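Chapter 6
Small Storage in Shared Rooms

In the last chapter we looked at large storage: cabinets, closets and the stockroom. These places have doors, and usually there is one person who keeps the key. Small storage is different. It is the shelf on the table, the tray beside the sink, the box under the desk. It is used many times a day by people who are thinking of something else, and it is often bought without any plan.

After studying this chapter you should be able to:
choose a shelf stand for a table of known size;
decide which things may stand on a high shelf and which should stay low;
write a home list for a shared room;
deal with food containers which have left their home.

Words to learn in this chapter: home, reach zone, open stand, lip, footprint, stray.

6.1 The open stand

An open stand is a frame with one or more shelf boards and no back or sides. Its great advantage is that it takes only a little of the table. The area which it covers is called its footprint. When the stand is an upright rectangle of thin rods, the footprint may be very small, and you can still see and talk through it. For this reason it is popular in rooms where people work at desks and do not want a wall between them.

The disadvantages come from the same construction. A thing pushed from the front may fall off at the back. A tall thing on a high board makes the whole stand top-heavy. And if the board is not fixed level between the side rods, round things will roll and light things will slide. You should check the board with a level before anything is put on it, and again after the stand was moved.

Look first at the height of the board and then at what is kept on it. On the stand in Figure 6.1 the wooden board is fixed high, near the top of a black metal frame, and a tall striped container rests on it. Before you continue, write down in your notebook whether you would leave a container of this shape in such a place, and what you would need to know about its contents to be sure.

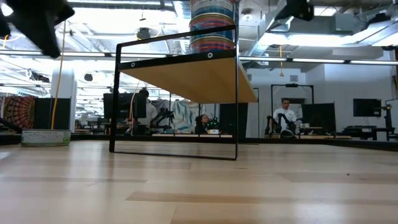

6.2 Reach zones

Every person has an easy reach zone, which lies between the hips and the shoulders. Things taken often should be kept inside it. Above the shoulders is the high zone and below the hips is the low zone.

When a stand is placed on a table, the height of the table must be added to the height of the stand. Students forget this very often. A board which seemed low in the shop can be above the eyes of a shorter person when it is standing on the table at home. If the person must also lean over the table to reach the board, the zone becomes smaller again, so a stand for daily things should be near the front edge.

For the high zone we use the following rules in this book:

Put there only what is light, or what is taken less than once a week.
Do not put open liquids there.
Prefer wide containers to tall ones.
If a tall container must go there, put the heavy contents at the bottom and place it at the middle of the board.
Bright colors are welcome. A container with colored bands can be found from the other end of a large room, and it can be named in the home list without any mistake ("the striped one").

The last rule looks like a matter of taste, but in shared rooms it saves much asking.

6.3 The home list

A home is the one place where a thing stands when it is not used. A home list is a sheet which gives the home of each thing. It should be short. In our experience a list with over 18 lines is not read any more, and the room must then be divided in two lists.

The list is written in three columns: the thing, its home, and the person or group who puts it back. Write the home so that a visitor can understand it. "Shelf" is not sufficient when there are more shelves than one. "Board of the black stand, long table" is good.

A part of a home list from the training kitchen in Cerberg is given here:

Striped container / board of the stand / last user
Canned food, opened / refrigerator, in a covered bowl / last user
Canned food, closed / low cupboard, left side / kitchen group
Matar trays, small / under the sink / kitchen group
Cloths, clean / Kikik basket by the door / laundry group

Note that opened and closed cans have separate lines. An opened can should not be put back with the closed ones even for a short time, and the food that remains should be moved to a bowl with a cover.

6.4 Strays

A thing which is outside its home and not in use is called a stray. Strays on tables are annoying, but strays on the floor can hurt somebody. A small can is one of the worst. It is lower than the foot expects, it is hard, and when it falls on its side it rolls under the shoe.

On a pale wooden floor a dark or colored can is seen quite well from above, when a person stands over it and looks down. It is seen much less well by a person who carries a box. In Figure 6.2 the blue food can on the floor is easy to distinguish from the boards, although a few of these are a warmer tan than the others. Think how it would be with a tan can. 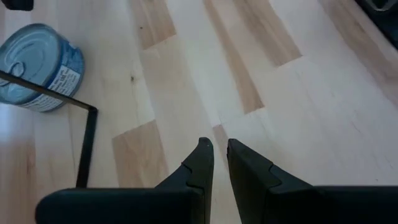 Cerberg, 12/13/23

To the editors of the Plarkmont course. We are using your chapter on small storage in our second group and we want to report how the exercise with strays was going. We made a walk through the rooms twice every day, at 14 and at 18 hours, and wrote down what was on the floor. The walk takes 15 minutes if you do not stop to talk. In the first days we picked up everything ourselves, and this was our mistake, for the users of the rooms learned only that things come back alone. Later we left a paper note on the table nearest to the stray and picked up only what was dangerous, such as cans and bottles. This worked better. We propose that you add it to the next edition. The training kitchen, Cerberg.

We have followed this proposal. The method is now as follows.

Step one. Walk the room along the walls and then across the middle. Look under the tables also.
Step two. Pick up at once every can, bottle, cable end or other thing on which a foot can slip. Put a can on the nearest table with its lid up and look whether it has been opened.
Step three. For all other strays, leave a note with the name of the thing and the time.
Step four. At the next walk, compare. A thing which is a stray twice in the same place probably has a wrong home. Change the home list.

Step four is the one most often left out. If a can of food is found again and again beside the same table, then somebody eats there, and the low cupboard is too far for this person. A second home near the table will cost you one tray and one line on the list.

6.5 What a stand costs

The school in Plarkmont replaced the open stands in all its rooms last June, for a total of 2,075 including the boards. The old frames were still good. Only the boards had been too narrow, and they had no lip, the raised edge which stops things from sliding off. Before you order new stands, measure the boards you already have and ask whether a lip can be screwed on. Exercise 6.1 on the next page gives you the measurements of four tables and asks you to choose a stand for each.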